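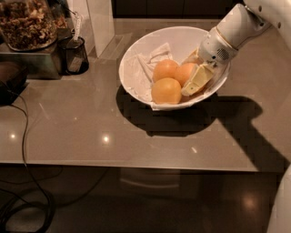 白碗里的橙子,碗内垫纸巾。

Marar 古水渠参观常见问题

本页适用于 Marar 古水渠 Ostisitz 段,包括上游渠首、地下渠道和 Dralutach 蓄水池。门票与讲解由 Trelari 负责。本页内容更新于 2022年12月19日,与旧版折页不一致之处以本页为准。

一、遗址概况

水渠有多长,能走多少?

现存渠道总长3091米,从 Ostisitz 上方的泉口起,到 Dralutach 蓄水池止。其中地面明渠部分沿山坡等高线延伸,游客可以沿渠边小路全程步行。地下渠道只开放靠近蓄水池的一段,由讲解员带队进入。中间的隧道段没有照明,也没有第二出口,不对外开放,研究人员需另行申请。

水渠是什么年代修的?

目前的说法是分两期。第一期为罗马时代,渠底用碎石垫层,上铺掺陶粉的防水灰浆;第二期为后来的改建,侧墙加高,部分盖板更换为当地的石灰岩。两期的分界在现场能够看出来:早期灰浆呈粉红色,晚期灰浆偏灰,颗粒较粗。有铭文的石块只发现一件,出土时已被用作修补材料,所以不能单独用来给整条水渠定年。

水从哪里来?

渠首海拔861米,位于一处石灰岩泉口。古代工匠在泉口外修了一间小的集水室,水先在室内沉沙,再经一道窄口进入渠道。窄口两侧各有一条竖槽,推测用来插放闸板。今天泉水已改由现代管道引走,集水室内只有雨后渗水。

渠道的坡度是多少?

各段不一致。明渠部分较缓,进入隧道前有一小段明显变陡,之后又放缓。变陡处的渠底磨损较重,灰浆补过不止一层。坡度测量的原始数据见展室内的剖面图,图上高程采用现代测绘基准,与早年出版物中的数值不能直接对照。

渠壁上那层白色硬壳是什么?

是水中碳酸钙长期沉积形成的水垢,俗称钙华。它的厚度与水质、流速和使用时间有关,横断面上可见深浅相间的纹层。纹层可以用来研究古代水流变化,但一层是否等于一年要逐处验证,讲解中不会给出“数层得年”的结论。请勿用手抠、用钥匙刮,也不要取走掉落在渠底的碎片。

Dralutach 蓄水池是做什么用的?

蓄水池接收渠水,沉淀后再分配给下方的城区。池体为长方形,半埋于地下,内部以方柱承托拱顶。出水口有高低两处,低处用于清淤排空。墙面上能看到几道水平的深色水线,表示水位曾在不同高度长期停留。池底的圆形凹坑是沉沙坑,常被误认为水井。

它和剧场、浴场有什么关系?

城区浴场的供水很可能来自这座蓄水池,两者之间发现过铅管和陶管的残段,但中间有一段尚未发掘。剧场一侧的排水沟是独立系统,只收集雨水,与 Marar 水渠没有连通。网上流传的“水渠为剧场放水演海战”一说,目前没有任何地层或构件支持。

二、门票与入场

门票包括什么?

普通票包括展室、蓄水池和全部明渠步道。地下渠道须另购讲解票,讲解票不能单独购买,必须与普通票配套使用。渠首集水室在步道沿线,可在栏杆外观看,不另收费。

每天有人数限制吗?

有。每日入场上限为300人,按入场人数计,离场后再次入场不重复计算,但须保留当日票根。地下渠道另有分组限制,每组最多八人,讲解员不计在内。五岁以下儿童不得进入地下渠道。

需要提前预订吗?

普通票可以到现场购买,当日名额用完即止。讲解票建议提前预订。预订时需填写到访时段、人数和讲解语言。系统发出的确认邮件即为凭证,打印或在手机上出示均可。没有收到邮件时,请先检查垃圾邮件目录,再与售票处联系,不要重复下单。

迟到了怎么办?

地下渠道按时段入场,队伍进入后铁门上锁,中途不能加入。迟到者可在当日改到仍有空位的下一组;如当日各组均已满员,讲解票作废,普通票仍然有效。

可以退票吗?

到访前一天售票处关闭之前可申请全额退款。当日不退。因遗址方原因关闭地下渠道的,讲解票部分自动退回原支付账户,普通票部分不退,但可保留到下一次使用。

雨天开放吗?

蓄水池和展室照常开放。明渠步道视路面情况部分关闭,关闭区段会在入口的告示板上标出。地下渠道在大雨当日及次日停止进入。连续降雨之后,渠内水位消退所需时间难以预估,是否恢复以当天上午的检查结果为准。

三、步行与通行条件

从蓄水池到展室怎么走?

两处之间有一道石阶,共143级,中间设两个平台。台阶为现代铺设,一侧有扶手。不便走台阶者可以走外侧车道绕行,路程较长,路面为压实的碎石,坡度均匀。

轮椅和婴儿车能通行吗?

展室和蓄水池上层观景台可以通行。蓄水池底部、明渠步道和地下渠道不能通行。上层观景台能看到池内大部分方柱和高处的出水口,低处的排空口在那里看不到,展室内有一件剖开的模型作为补充。婴儿车可寄存在售票处,不收费。

明渠步道难不难?

不需要攀爬,但路面不平,有几处须跨过裸露的盖板。鞋底要有纹路,不建议穿凉鞋。步道上没有饮水点,遮阴也很少。从渠首往下走比从蓄水池往上走省力,两端之间没有接驳车,需自行安排。

地下渠道有多窄?

最窄处须侧身通过,最低处须弯腰。渠道内无法调头超越前面的人,队伍按进入的顺序走到底,再由尽头的检修井上到地面。患有幽闭恐惧、严重心肺疾病或近期做过膝部手术者不应进入。头盔和头灯由现场发放,自带头灯也可使用,头盔必须用现场的。

可以带背包吗?

小型斜挎包可以。双肩背包不论大小一律寄存在入口柜中,钥匙由本人保管。登山杖可以在明渠步道使用,不得带入地下渠道和蓄水池底部。

四、摄影与研究

可以拍照吗?

个人拍摄不限,闪光灯在地下渠道内禁用。三脚架只允许在观景台上使用,须避开通道。无人机在整个保护范围内禁飞,包括渠首一带的山坡。商业拍摄须事先取得书面许可。

可以临摹或测绘吗?

手绘不需要申请。任何接触墙体的测量、拓印、取样都需要申请,申请书中应写明方法、接触面积和所用材料。只使用激光测距、不接触墙体的,填写现场登记表即可。

展室里的剖面图可以复制吗?

可以翻拍供个人学习使用。用于出版时须注明出处,并采用修订后的版本。旧版图中隧道段的竖井编号从下游起算,新版改为从上游起算,引用时请写明所用版本。 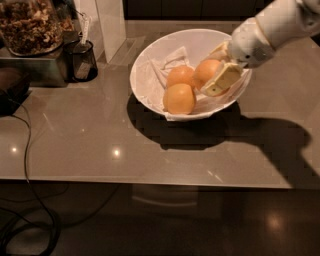
Marcelino Cordeiro 来信指出:按新版编号,原来的末号竖井成了一号,可现场的金属标牌还是旧号,拿着新图走步道的人会对反。他希望在标牌更换之前,展室的图上把两套编号并列。

标牌编号与新版图纸不一致,应以哪个为准?

以图纸为准。来信所说情况属实。步道沿线的金属标牌尚未更换,展室图旁已加贴新旧编号对照表,售票处也可索取单页。引用竖井位置时,最好同时写出编号和距渠首的里程。

竖井有什么用途?

施工时用于下人、出土和校正方向,完工后用于检修和清淤。井壁上有交错的脚窝,间距不等。部分竖井的井口略偏离渠道中线,有人据此认为隧道由两端和各井底分段对挖,贯通处的错位在渠壁上确有痕迹,但并非每口井都能对应。现在所有井口均装有铁栅,请勿向下投掷石子。

古人怎样保证隧道方向正确?

现场没有留下测量器具。可以确认的是,地面竖井大致连成折线,折点处的井较深,渠壁上残留有水平刻线,部分刻线旁有短竖记号。刻线的用途有两种解释:一是控制渠底高程,二是控制灰浆抹面的高度。讲解员会在地下渠道内指出其中一处,两种解释都会介绍。

五、讲解与团体

讲解有哪些语言?

常设语言以预订页面所列为准。中文讲解不固定,可以选择中文文字资料配合其他语言的讲解。文字资料按停留点编号,与讲解顺序一致,离场时交回。

讲解员可以指定吗?

一般不能。需要偏重工程技术内容的团体,可在备注中写明“技术讲解”,由 Ermanno Ferraro 或其他熟悉水工内容的讲解员带队。技术讲解的路线与普通讲解相同,在集水口、变坡处和沉沙坑停留时间较长,不适合低龄儿童。

学校团体有什么要求?

带队教师须在到访前提交名单和分组表。地下渠道每组至少有一名成年人随行,随行者计入每组人数。展室内有一张可操作的坡度水槽,用于演示坡度变化对流速的影响,每次限一个小组使用,由讲解员开关水泵。

团体能否包场?

蓄水池可以在闭馆后包场参观,但不出借用于宴会、婚礼或带扩音设备的演出。池内混响时间很长,低频声会在拱顶下持续叠加,监测期间曾记录到灰浆表层粉化,原因未定,相关限制暂时保留。

六、交通与其他

怎样到达?

自驾车停在 Ostisitz 村口停车场,再步行至售票处。保护范围内的车道只供工作车辆和持有残障证件的车辆使用。导航软件有时会把目的地标在渠首,那条路末端没有停车和掉头的空间,请手动选择“Dralutach 蓄水池”。

有餐饮吗?

售票处旁有自动售货机,出售水和包装食品。蓄水池和地下渠道内不得饮食,明渠步道上可以,垃圾自行带走。村里的餐馆营业时间不归遗址管理,请自行确认。

宠物可以进入吗?

牵绳的狗可以走明渠步道,不得进入展室、蓄水池和地下渠道。导盲犬可以进入展室和观景台。

什么季节去合适?

5月步道两侧植被较矮,盖板和竖井口容易辨认,渠首也较可能见到渗水。夏季中午步道暴晒,适宜安排在上午走完。冬季蓄水池内温度变化小,地面步道遇霜冻会临时关闭。

地下渠道里冷不冷?

比地面凉,湿度高,应带一件长袖外衣。顶部有滴水,纸质图纸请装入防水袋。眼镜在进入时容易起雾,可在铁门内的小平台上稍停。

手机有信号吗?

展室和售票处有。明渠步道断续有,地下渠道内没有。讲解员携带有线通话设备,沿途设有接口,游客遇到不适时应立即告诉前后的人,由讲解员联系出口处。

遗失物品去哪里找?

先到售票处登记。掉入竖井或沉沙坑的物品不会当场打捞,待下一次检修时一并取出,按登记的联系方式通知。

发现石块松动或新裂缝应当怎么办?

不要触碰或复位。记下最近的标牌编号,如方便可拍一张带标牌的照片,交售票处或寄至 Trelari 的遗址邮箱。邮件标题写“渠况”两字和标牌编号。报告标牌编号时请照现场所见填写,无须换算成新号。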